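Pre-purchase bench check: PC strip-down cell, before we sign for the second one

Tostodel workshop, February

I've used our normal inspection sheet for this and scribbled my comments under each item, as usual. The question on the table is whether we order a second cell from Stallent for the next budget year, or spend less and put the first one right. I went round with a torch and a mug of tea and it took most of a morning. Marks are OK, FIX or COST (COST means it's fine as it stands but somebody has to find money for it).

1. Emergency stop and power

1.1 Stop button in reach from both sides – OK
I can hit it from the stool and from the doorway side. On the quote for the second cell there's only one button included, so please add another. They're £113 each fitted, and I'd like that in the order from the start, not tacked on later when we're skint.

1.2 Arm stays put when power is cut – OK
Tried it five times in different poses. No sagging that I could see, and it didn't drift when I leaned on it either.

1.3 Supply cables – FIX
The run behind the bench is a bit of a spaghetti job. Fine for one cell, but if we double up I want proper trunking. The electrician's already coming for the extractor fan, so let's get it priced on the same visit.

2. Table and workholding

2.1 Table level and bolted down – OK
Slatted aluminium, same as we've had from day one, and I still love it. You can move a clamp wherever you fancy. I went round every bolt with the key and one at the back took a quarter turn. Worth saying that Stallent offer a solid plate top as a dearer option on the new cell. Don't bother!

2.2 Tower sits still while it's being worked on – FIX
Cases don't all come in the same size, which is the bit our original budget cheerfully ignored. The Dell towers are our bread and butter, so I checked the bench with one of those on it, side panel off and lying flat. I'd like a set of adjustable side stops. Samarakoon do them and their price for the full set is £719, which made me wince, but we'd be able to carry them between cells.

2.3 Drive fixture – COST
The grey 3D-printed tray holds a drive upright in its blue caddy, and it's a doddle to see whether the thing is seated. I gave the drive a good wiggle and was happy. Printed parts do wear, though, and we have no spares line in the budget at all. I've asked for one. Two trays on the shelf per cell would let me sleep.

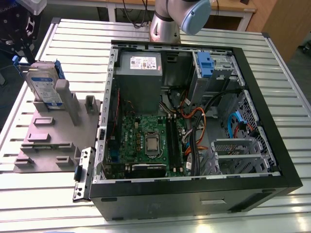 3. Reach and clearance

3.1 Arm clears an open case – OK
Ran it slowly over the full height with the sheet taped to my clipboard so I had a hand on the button. Plenty of room above the power supply end. It gets tighter over the drive cage, so keep the slow speed setting there for now.

3.2 Loose cables inside the case – FIX
My biggest worry, and I'll keep banging on about it. Power leads and data cables loop about all over the place in these towers, and a loop is exactly what a gripper likes to catch. We can either tuck them by hand before each run (slow, but free) or buy the cable guard kit. I'd do it by hand until summer and then look at how much time it's eating.

3.3 Room for a person to stand – OK
Good at the front. If the second cell goes where the drawing shows it, though, my elbow will be in the wooden cabinet. Can we shift the cabinet before delivery?

4. Handling hazards

4.1 Sharp edges – FIX
Case edges and slot covers are nasty, as my thumb will confirm. We need cut-resistant gloves in more than one size. Small money, put it under consumables.

4.2 Tower unplugged before opening – OK
Still on the start-up card, still being ticked. I'd add a line saying nobody opens a power supply, ever.

5. Software and support

5.1 Drolilness licence – COST
Renewal is £1,885 a year, and I'd assumed one licence would cover both cells. It doesn't. So that figure goes in twice, and it nearly knocked the whole plan over when I did the sums.

5.2 Backup of saved programs – FIX
The last copy was older than I'd like. I've made a fresh one and put it in the office safe.

Where I've landed

Sort the FIX items first, buy the side stops, and ask Stallent to hold their price till after Easter. If they won't, I'd still wait. I'll go round with this same sheet again once the stops are in, and anyone who uses the bench is welcome to add comments in the margin before then.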